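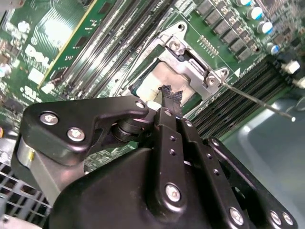
## Visit report: Zomden refurbishment hall, Toledo

Zomden takes in retired office desktops, strips and grades them, and sells the usable parts in lots. The hall opened to trade visitors in July, and I went on behalf of a small repair shop that buys processors and memory by the tray. Groups were limited to 19 people. The tour ran from 2 in the afternoon until a little before four, with time at the end to look at open machines.

My interest was narrow. We had received lots in which a fair share of the processors needed cleaning before they could be tested, and I wanted to see the condition of the boards at the point where the parts come off them.

### Intake and sorting

Pallets come in through the east door and are broken down by case size. Towers go to one lane, small desktops to another, and anything with a cracked front panel goes to scrap metal after the drives are pulled. Each machine gets a job label printed from Dritora, the stock program used throughout the building. The label follows the board, so a buyer can trace a part back to the pallet.

Zomden quoted 142 machines for the previous shift. No breakdown by model was offered. Much of the stock is ex-office, bought by contract, and therefore fairly uniform. That helps with screws and brackets, which can be sorted once and reused across many units.

### Open cases

The side panel is removed and the tower laid flat for interior work. This gives a level board and a clear view of the socket, the memory slots and the drive cage. Lighting over the benches is strong, and glare off bare metal is a nuisance when reading small print on a board.
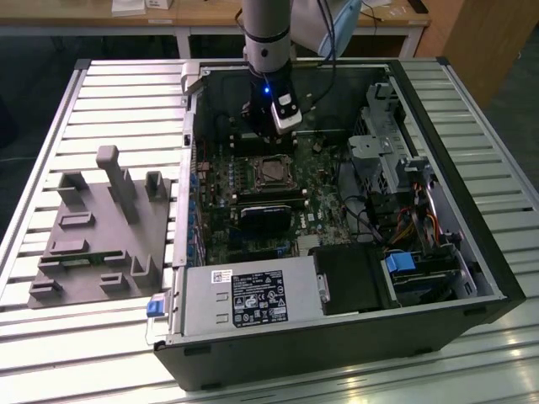 *Black tower on its side on a slatted aluminum table, with a Dell board inside.*

The layout in these towers will be familiar to anyone who has serviced them. The metal drive cage stands to one side of the board, with the colored power wires running next to it, and a blue plastic tab serves as the drive release. The tab is worth keeping. We buy replacements separately, and they cost more than they should.

Cable handling was the weaker part of the operation. Zomden's written procedure asks for wires to be tied back before socket work begins. I saw it followed on some benches and skipped on others. A loose tie or a scrap of packing material near a socket is a small thing on a bench and a large one if it ends up under a processor.

### Sockets and processors

Most of the questions from the group concerned this stage. The procedure, as posted on the wall, reads in short:

- Check the area around the bracket for loose material.
- Clean the heat spreader before opening the lever.
- Read the markings and enter them in Dritora.
- Lift the processor straight up and cover the socket.

Cleaning first is sensible. Old thermal compound gets into the contacts easily once the bracket is open, and it is slow to remove from there. Zomden uses Irka wipes for this, the same ones we stock. They are lint-free and somewhat overpriced.
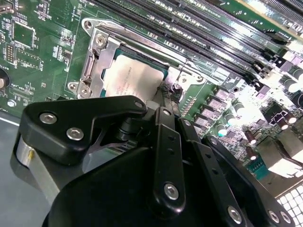
*Processor seated in its metal frame, with a small piece of black wire or tie by the bracket.*

The printed text on a heat spreader can be hard to read at an angle under bench lights. Zomden's answer is a second reading at the grading desk, where the light is diffused. I asked what happens when the two readings differ. The part goes to a hold tray and is tested before sale - a fair policy, though it delays the lot.

### Memory and small parts

Memory is pulled early, tested in batches of 8 and bagged by capacity. Mixed-speed lots are sold at a discount, which suits us. Empty slots are checked for broken latches, and boards with damage at more than one slot are downgraded.
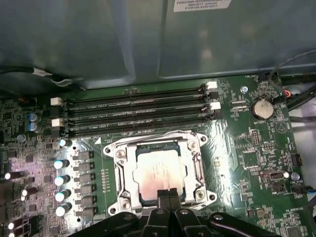 Coin cells are checked with a meter at the grading desk, and any low ones go into a sealed bin. Boards leave with a cell fitted only if the buyer asks for one. We should ask, as our orders have not specified this and the boards have been arriving without.

### Points for our next order

Request the cleaned grade for processors; the price difference is less than our labor. Ask for bracket screws to be bagged with each board. Check the first tray for residue at the edges of the heat spreaders and report back within the return period, currently over two weeks.

Parking is at the rear of the building. The front lot is reserved for trucks until 4.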